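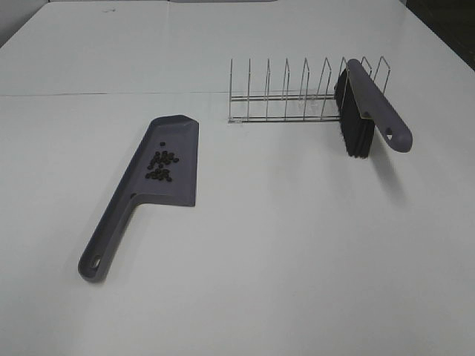 A gray dustpan with its matching brush, and a wire rack on the same white table.

The matching set, and whether you need one
Dec 15, 2024
By Valentyna Koval

Every December the house-goods shops put the dustpan and brush sets out by the registers, tied with a ribbon, as though somebody might be glad to unwrap one. This year three readers wrote to ask if the good sets are worth the money. My short reply is no, mostly. The longer one takes up the rest of this item.

I own two sets. One is a Tromosholm, which cost more than I will put in print. The other came out of a bin at the hardware store on the way home and set me back 5 dollars. I have used both since August, in the same kitchen, on the same floor, with the same toast eaters dropping the same crumbs. I can tell you that the Tromosholm looks better on its hook.

The claim you hear most is about the front lip. A thin lip is supposed to sit flat so that nothing slides under it and leaves you with that gray line of dust you chase backward across the room. I don't doubt the idea. I doubt that it lasts. Plastic lips get nicked on grout and table edges and the corner of the stove, and after a few months of that the costly one leaves its line like any other. Mine did. If you wipe up the last of it with a damp paper towel, as most of us do anyway, the lip has stopped mattering.

Then there is the question of what you are picking up. Coffee beans, dried beans, pet kibble and the like are the easy end of the job. They are big and they are firm, and nearly any pan with a rim at the back will hold them. What they do is roll. One always ends up off by itself, and if you walk to the trash with the pan tipped forward you will be picking it up a second time. Keep the handle low. I have seen a pan sold with a "bean guard" along the front, made by a company called Pilach, and I can only say that the guard also keeps the beans from getting in.

Flour is the real test, and no brush I have tried does well with it. Soft bristles push it around, and stiff ones flick it under the fridge. The Ugwu brush that everyone praised last winter did both, depending on how hard I leaned. Use a cloth.

Tymofii Hnatiuk, who edits these pages and is fonder of gadgets than I am, thinks I am being unfair about the handle. He likes a ribbed one and says his hand slips on the smooth kind. Fine. I'll give him ribs. I will also give him the hanging hole, which I would not buy a dustpan without. A pan that can't hang goes on the floor of the closet, and things get stood on top of it, and by spring you have bought another. Put a nail in the wall before you spend a cent on anything new.

On keeping the table set apart from the floor set: yes, please do. If you like to sweep a counter or a tabletop with a brush, that brush should never see the floor, and it should not be stored against anything your plates go in. A wire plate rack is handy to lean things on, I know, with all those uprights standing there looking useful. Lean something else on it. A strip of tape on the handle of the table brush is enough to tell them apart, and two cheap sets will still come in under one handsome one.

Washing gets skipped in most of the advice I read, and I suspect that's because the sellers would like you to replace the brush. Warm water, a drop of dish soap, fingers through the bristles, then dry it with the bristles hanging down. The pan can go in the same sink. Mine get this once a month, or when I remember. The Mutska people sell a spray for the purpose. It smells of lemon and I could find nothing it did that the dish soap didn't.

A word on the "lifetime" promise that comes with some of the sets. I read the card. It covers the handle, for as long as you keep the receipt, and you pay the postage. I have never had a handle break. Bristles splay, lips chip, and neither was on the card.

So if you have a set that snaps together, hangs up and has most of its bristles, leave the ribboned ones by the register. If you have been given one already, say thank you and keep it for the table. Readers who disagree about the flour may write in, and I would like to know which brush they used and what kind of floor they have.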